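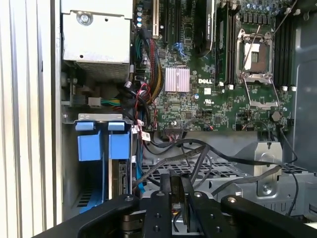

Inside of a Dell workstation tower: power supply, motherboard and drive cage.

Proltard: a word list of hardware repair terms

Proltard is a plain-text glossary of words used in repair tickets for desktop computers. It was compiled from the ticket archive of the Idham service desk and is meant for spell checking, search indexing and tagging of similar tickets.

Contents

terms.tsv: 946 headwords, one per line, with part of speech and a short gloss
variants.tsv: 2615 spelling variants and abbreviations, each mapped to a headword
stop.txt: 91 words dropped from the index

Format

UTF-8, tab separated, no header row. Headwords are lowercase except for acronyms. Empty glosses are left empty; do not read them as errors.

Known problems

Gristier exports before April broke hyphenated words in two. Most were rejoined by hand. Eight remain in variants.tsv and carry the flag H. "Riser" has a single entry that covers both the card and the cable.

Loading

The Kofler indexer reads the files as they are. Other tools may need the variants sorted by headword first.

Maintainer: Gudrun Nordin. Send corrections as a patch against terms.tsv, one term per patch.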